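From the Grerkance Remodeling newsletter, August

A basement in Plundau gets its second life

Some of you will remember the house in Plundau from last fall, when we redid the kitchen and promised the owners we would come back for the basement once they had caught their breath (and their savings had, too). Well, we went back! It's a nice big ranch, 2,146 square feet upstairs, and the lower level had spent more than 200 boxes' worth of moving days as a place to put things and forget them.

The trouble with the space was the ceiling. A long duct ran right down the middle, low enough that the tall members of the family had learned to duck without thinking. We moved it over to the north wall, boxed it in and tucked a row of shelves underneath, and you would not believe how much bigger the room feels. The owners were sure they wanted carpet until they stood on a sample of the Söderlund cork on a chilly Thursday morning in their socks, and that settled that.
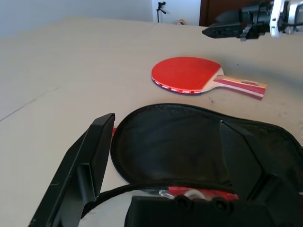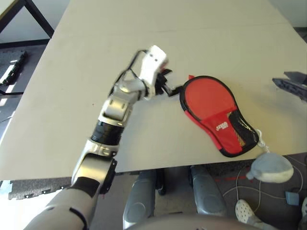
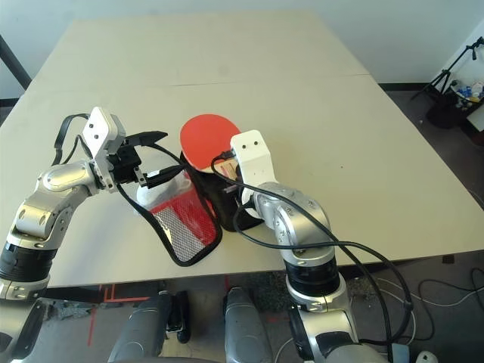

Pale tabletops are easy to live with.

We also added a small half bath under the stairs, with a pocket door so nobody gets bumped in the hallway, and a proper egress window on the garden side. The window was the biggest single line on the bill, at just under $4,000 with the digging, and we'd still tell anyone planning a guest room to start there. Permits for that sort of thing take a while in Plundau, so please do call us early.

If you'd like to see the same cork flooring in person, we have a good stretch of it down at our Trondbridge showroom, next to the tile wall. Come by any Thursday until 2 and there will be coffee on. Bring your measurements if you have them, and bring your socks!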